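4.2 Der Nachmittag mit Publikum

Zum Tag der offenen Tür im August hatten wir uns vorgenommen, möglichst wenig vorzubereiten. Das klingt fauler, als es gemeint war. Bei früheren Vorführungen hatte ich immer den Ablauf gezeigt, der am Vortag zehnmal geklappt hatte, und danach wusste ich über unser System genau so viel wie vorher. Diesmal sollte die Vorführung selbst eine Datenquelle sein, also liefen alle Protokolle mit, und die Besucherinnen und Besucher durften bestimmen, wohin ein Glas gestellt wird und welches als nächstes drankommt. Ich stand daneben, hatte den Notaus in der Hand und redete viel zu viel.

Die Steuerung war dieselbe wie in Abschnitt 3, wir nennen sie intern Vaden, und sie lief mit dem Stand, den Krum Vukčević am Morgen eingefroren hatte. Nach elf Uhr wurde nichts mehr geändert. Das fiel mir schwer, muss ich zugeben, denn schon die erste Gruppe fand eine Stellung, in der der Arm lange zögerte und dann von der falschen Seite anfuhr (siehe Tabelle 3, Zeile »Zögern«). Normalerweise hätte ich sofort am Schwellwert gedreht. Noreen Gilani hat mir die Tastatur weggezogen, und das war gut so, sonst hätten wir zwei verschiedene Datensätze und könnten keinen davon gebrauchen.

Insgesamt kamen wir auf 366 Greifversuche vor Publikum. Davon zählten wir 279 als gelungen, nach demselben strengen Kriterium wie im Laborbetrieb: Glas angehoben, versetzt, abgestellt, ohne Eingriff von außen. Zum Vergleich stehen die 792 Versuche aus den Wochen davor, die wir ohne Zuschauer und mit selbst gewählten Positionen gefahren haben. Dass die Quote vor Publikum schlechter ausfiel, hat mich nicht überrascht, die Art der Fehler aber schon. Ich hatte mit gestörtem Licht gerechnet, mit Schatten von Leuten, die sich über den Tisch beugen. Die meisten Abbrüche hingen aber am Abstand zum Rand des Glases. Kinder stellen Gläser gern schräg hintereinander oder ganz dicht an die Kante des Arbeitsfelds, und auf solche Anordnungen waren wir bei unseren eigenen Versuchen einfach nie gekommen.

Bechergläser sind für die Wahrnehmung ohnehin undankbar. Die Wand verrät sich kaum, man sieht durch sie hindurch auf den Untergrund, und was hell hervortritt, sind der Rand und der Boden. Unser Verfahren sucht deshalb zuerst die Ellipse des Randes und schätzt daraus Lage und Neigung der Achse. Liegt der Greifer schon nah am Glas, verdeckt er im ungünstigen Fall genau den Bogen, den die Schätzung bräuchte, und dann springt die Achse. Wir haben dafür den Begriff Randverlust eingeführt -- kein schönes Wort, aber im Labor sagen es inzwischen alle.

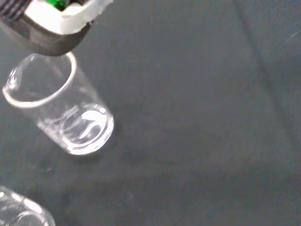 Abbildung 7: Greifer dicht über dem Rand eines leer wirkenden Becherglases, links unten ein Teil eines zweiten. Matte, dunkle Unterlage.

Haris Mladenović wandte noch am selben Nachmittag ein, wir würden uns da eine Schwierigkeit selber bauen. Wer den Rand verliere, müsse eben vorher hinschauen, sich die Lage merken und das letzte Stück blind fahren, so mache er es mit einer Kaffeetasse ja auch. Außerdem, fügte er hinzu, sei die Zahl der gelungenen Griffe für die Leute am Absperrband völlig egal gewesen. Die hätten wissen wollen, warum der Arm manchmal stehen bleibt, und darauf habe er von mir drei verschiedene Erklärungen gehört.

Beides stimmt, und beides hat Folgen gehabt. Zum ersten Punkt: Das Merken der letzten sicheren Schätzung ist bei uns vorgesehen, es war am Besuchstag auch eingeschaltet, nur wird der gemerkte Wert verworfen, sobald eine neue Schätzung vorliegt, und sei sie noch so schlecht. Das Problem ist also die Gewichtung. Dexter Saludo hat die Protokolle daraufhin noch einmal abgespielt und die neue Schätzung nur dann zugelassen, wenn genug vom Rand zu sehen war. In der Nachberechnung verschwinden die meisten Achssprünge. Ob der Arm mit dieser Regel am echten Glas besser gegriffen hätte, können wir daraus nicht ableiten, dafür müsste man die Stellungen nachbauen (und zwar wirklich die der Kinder, nicht unsere).

Zum zweiten Punkt kann ich nur sagen, dass ich die drei Erklärungen wahrscheinlich tatsächlich gegeben habe. Eine handelte vom Rand, eine von der Wegplanung und eine, fürchte ich, vom Netzwerk. Seitdem schreibt Vaden bei jedem Halt den Grund in einer Zeile auf den Bildschirm neben dem Arm, in ganz normalem Deutsch: »Ich sehe den Rand nicht gut genug.« Wir hatten das nie für nötig gehalten, wir lesen ja die Protokolle. Noreen meint, sie schaue jetzt selbst zuerst auf diese Zeile.

Noch ein Wort zur Auswertung. Zwei Versuche haben wir ganz herausgenommen, weil während der Bewegung jemand über das Absperrband gegriffen hat und ich gestoppt habe. Sie sind in den 366 nicht enthalten. Drin geblieben sind dagegen alle Versuche, bei denen die Besucher ein Glas absichtlich schwierig hingestellt haben. Darüber gab es bei uns Streit -- Krum hätte sie lieber getrennt ausgewiesen. Mir erschien die Grenze zwischen absichtlich und zufällig zu weich, ich habe ja niemanden gefragt. Die Stellungen selbst sind in Anhang B aufgelistet, dort kann man sich sein eigenes Urteil bilden.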